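4 min read

Notebook, dye bench, March

Wash fastness of the indigo shade, Griltenus cotton. Purpose: find out whether the extra rinse before drying is worth the water. Lot 2521 only. The Ledesma twill is on a separate page and gets no rinse trial until the new jars arrive.

Cut four strips across the width, selvage discarded. Stitched each to undyed white cotton along one short edge. Strips 1 and 2 had the single cold rinse after the vat, 3 and 4 the double. Bath at pH 7 before detergent, checked with paper, so take that as approximate.
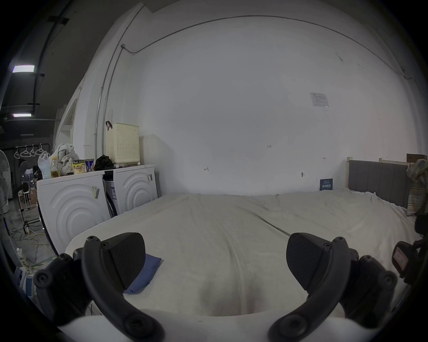

Jars were sealed and tumbled together for 18 minutes, then drained. Strips were opened out along the stitching and dried flat in the dark. Staining on the white was read against the gray scale under the daylight tube, lamp warmed up first.

Strips 1 and 2: clear blue cast on the white, worst within a finger's width of the seam. Strips 3 and 4: faint cast, hard to separate from each other. Shade change was small on all of them. Conclusion so far is that we are carrying loose pigment out of the vat and the single rinse leaves it there. 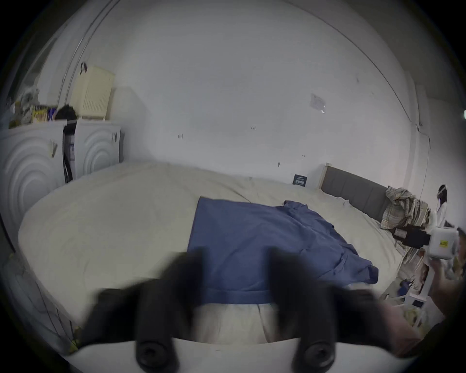
Entry by Deok-su Seol, Zaltham dye bench

Dry rub gave the same ranking. Wet rub not done, ran out of rubbing cloth. Vat temperature drifted up by around 4 degrees between dips and I did not correct it. Repeat with the drift held before anyone changes the Dulalstead recipe card.

Offcuts in envelope 838, top drawer. Do not launder them.

Comments

mk: Was the white from the bleached roll? The older one picks up more stain.

Deok-su Seol: Bleached roll, all strips.

tarn: Would try a warm second rinse before going to two cold ones. Same water, less crocking in my experience.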